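What Kitchen Tools Do

By Ásdís Mogensen

Every kitchen has a lot of tools in it, and each one has a job. Some jobs are easy to guess. Others are harder to guess until you watch a person cook. You can learn most of them with a play kitchen, and you don't need a stove to do it.

Tools with holes

Many kitchen tools have holes in them. The holes let water out and keep food in.

A colander is a big bowl full of holes. When pasta is done cooking, a grown-up pours the whole pot into the colander over the sink. The water runs through the holes and down the drain. The pasta is too big to fit, so it stays behind. You can use a colander to wash grapes, too.

A slotted spatula works in a similar way. Slots are long, thin holes. If you lift a fried egg with a slotted spatula, the extra oil or butter drips back into the pan.

Try it: Put a colander in the bathtub or sink. Drop in a few toy foods and pour a cup of water over them. Where does the water go? Now try the same thing with a bowl.

Tools that hold food

A frying pan is wide and low. The wide bottom sits on the burner and gets hot, and the food spreads out so that all of it can cook. The handle is long to keep your hand away from the heat. In a real kitchen, the handle should point to the side or back of the stove, where it can't get bumped.

Bowls have high sides. They are good for food that rolls or spills, like peas, soup or cereal. Plates are flat. They are good for food you cut with a knife and fork.

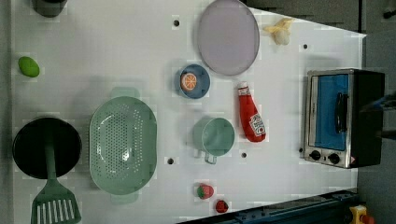

A mug has a handle for the same reason a pan does. Hot cocoa warms up the sides of the mug, and the handle stays cooler. A glass for cold milk doesn't need one.

Tools that get hot

A toaster oven is a small oven that sits on the counter. Inside are metal parts that glow orange when electricity goes through them. They heat the air and the food. A toaster oven can reach more than 200 degrees, and that is hot enough to burn skin very fast. The outside gets hot as well. Only use one with a grown-up – and only touch the tray with oven mitts on.

Where food goes

Food has its place in the kitchen too. Limes and oranges can sit in a bowl on the counter for several days. Bananas are happy on the counter and turn brown in the fridge. Ketchup can stay in the cupboard until it is opened. After that, most families keep it in the fridge door.

A sorting game

You need 6 toy kitchen things and 6 toy foods. Mix them up on a table. Then sort them into groups:

Things with holes
Things with handles
Things that hold food
Things you can eat (in real life)

Some things belong in two groups. A colander has holes, and it holds food. A frying pan has a handle, and it holds food. Talk about it with a friend and decide where each one goes – you may not agree, and that is fine.

Words to know

Burner: the part of a stove that gets hot
Drain: to let water run off
Slot: a long, narrow opening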